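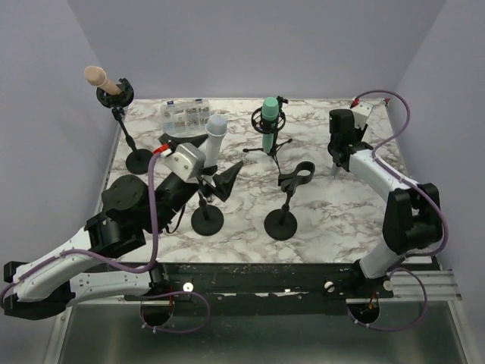
Peltham Community Choir, Tenors and Basses

I joined the choir in October, mostly because Evander Pringle wouldn't stop going on about it in the pub. I hadn't sung in front of anyone since school and I'd forgotten how loud your own voice is when you come in a bar early (I did this twice in the first hour, both times on the same page!).

Khalil Darwish, our conductor, just grinned and took us back to the top. By the tea break I'd worked out that if I stood next to Tetsuya and copied him, I'd mostly be all right. 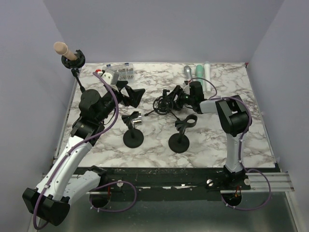 There are 25 of us on a good night, and the basses still get lost in anything with more than two flats. We're doing a winter concert at Tapia Hall, which seats 300, and I've already promised tickets to my sister, my dentist and half my street. I've been practising in the car ever since – windows up, obviously.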